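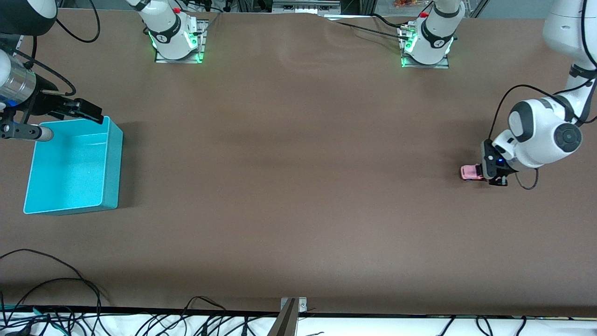
Clakumstead is hiring one cell technician for the Caltholm shop. We'd like to talk to people who doubt what a machine tells them. The job is keeping Diva, our two-arm sorting cell, in a state where its results mean something. Toys go into a cyan bin, which sounds easy until a cable catches on a wrist or a bin has been bumped since the last calibration. The cables draped along the near edge of the table are yours to route, label and replace. If you think they can be left as they are, please don't apply.

The usual ad would promise you the future of work. We can offer a torque driver, a logbook and a cell that passes its self-check on days when it shouldn't. You'll spend a good part of each shift finding out why.

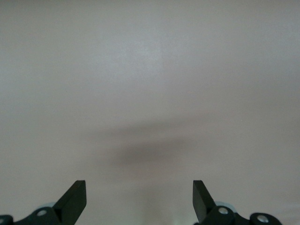 2 min read

Gripper care is the core of it. Each finger pair hangs on a linkage held by small screws, and you'll check those screws before every shift, whatever the software says about them. You'll also compare finger opening against the Bugti test sheet, re-zero the arms, and write down what you found, including when you found nothing.

You need:
Two years of hands-on mechanical or electrical repair
Comfort with small fasteners and long cable runs
Plain written English

A robotics degree is fine. So is none. Certificates from weekend courses will be read with some suspicion.

Pay is $700 a week for the 7-week trial, at 80 percent time. A permanent post may follow in November. We have heard "may follow" from employers too, so ask us about the budget at interview.

Send one page on a fault you traced and got wrong the first time. Applications close 2/9/21.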